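Flutix Desktop User Guide
Section 4: Moving Your Music Library from Another Player

5 min read
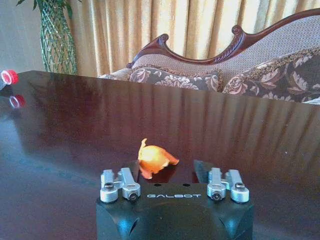
Flutix can bring in albums, playlists, ratings and play counts from an older player. Your audio files stay in their current folders unless you choose otherwise in step 6. Plan on leaving the computer on overnight if the library is large.

Before you start

- Update Flutix to the current version (Help > Check for Updates).
- Close the old player completely. If it is still running in the system tray, the import can't open its library file.
- Plug in any external drive that holds music and wait for it to show up on the desktop.

CAUTION: Make a backup copy of the old library file before you import. Flutix only reads this file, but some older players rewrite it the next time they open and drop entries they can't find.

4.1 Importing the library

1. Open Flutix and go to Library > Import.
2. Choose your old player from the list. If you used Plurska or Stado, pick the name directly. For anything else, pick "Other (XML or CSV)."
3. Click Browse and select the library file. In Plurska the file is called library.plk and sits in the Music folder.
4. Check the boxes for what you want to keep: Playlists, Ratings, Play Counts, Date Added.
5. Under "Match files by," leave the setting on Path. Change it to Tags only if you have moved your music since you last used the old player.
6. Leave "Copy files to Flutix folder" unchecked if you want your folders left alone. With the box checked, Flutix makes a second copy of each track, so look at your free disk space first.
7. Click Start Import. Tracks come across in batches of 200, and the counter at the bottom of the window changes after each batch.
8. When the window says Finished, click View Report.

NOTE: You can play music during the import. Don't edit tags until it has finished.

4.2 Fixing missing tracks

The report lists every track that Flutix could not find. These also show up in the library in gray.

1. Right-click a gray track and choose Locate.
2. Find the file and click OK.
3. Flutix offers to look in the same folder for other missing tracks. Click Yes.

If a whole drive is missing, use Library > Replace Path instead. Type the old drive letter in the first box and the new one in the second.

4.3 Albums that split in two

An album with guest artists sometimes comes in as several albums with the same cover. The Album Artist tag is usually blank on these.

1. Select all the tracks on the album.
2. Press Ctrl+I (Command+I on a Mac).
3. Type the main artist in Album Artist and click Save.

For compilations, type Various Artists. Disc numbers go in their own field – don't add "Disc 2" to the album title.

CAUTION: Tag edits are written to the audio files themselves. Undo works for the last 30 edits and is cleared when you close Flutix.

4.4 Play counts

Imported play counts are added to any counts already in Flutix. If you run the same import twice, the numbers double. To start over, go to Library > Reset Counts, then import again with only Play Counts checked.

Smart playlists from Stado come in as ordinary playlists and no longer update. You will need to build the rules again – see Section 6.

Related
Section 3: Adding Music Folders
Section 5: Album Art and Lyrics
Section 6: Smart Playlists
Using Flutix with a Landry Network Player

Comments (3)

Letay Asfaw
Replace Path fixed mine. My drive went from E to F and I had been locating albums one at a time.

Jaxon Wong
Does this keep the half-star ratings from Plurska? Mine all came in as whole stars.

Higinio Cuautle
@Jaxon Wong turn on half stars under Preferences > Ratings before you import. I had to run it again with just the Ratings box checked and then they came in fine.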